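Refill Corner Opens Again in September

After the summer pause, our refill corner at the Clusov community shop will be open again from September. Many of you asked for the new hours, so I write them first: doors open at 5 in the afternoon and close at 7:30. The entrance is the side door on Ronine Street, and please do not park in front of the bakery.

For those who are new in the neighborhood, it is simple. You bring a clean bottle or jar from home, we weigh it empty, you fill it, and you pay only for what is inside. Last season 46 households used the corner at least once – a very nice number for a small shop like ours.

We have 12 products on the shelf at the moment. Dish soap, white vinegar and sunflower oil are the same as before. New are the apple syrup from the Drerkau orchard and a dark honey which Mrs. Conceição brings from her brother. The honey is slow to pour, so please have a little patience with the person in front of you.

Plastic bottles are welcome as well as glass. A wide neck is easier to fill, and a screw cap must close well, otherwise your bag will suffer on the way home.
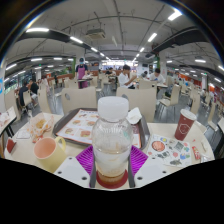

How to prepare your bottles

Wash with warm water and a drop of soap, then leave the bottle open and upside down overnight. Water that stays inside will spoil the oil, and it is also bad for the honey. Old labels can stay on, but please write the new content on a piece of tape. We had two cases in spring where vinegar went into the tea.

If a smell does not go away, fill the bottle halfway with water and a spoon of baking soda and let it stand for 40 minutes. Rinse it twice after.

We also look for one more person to help at the scale, once a month. Amedeo Zuccaro will show you everything, it takes one evening to learn. You can speak to him at the shop or leave a note in the blue box by the door.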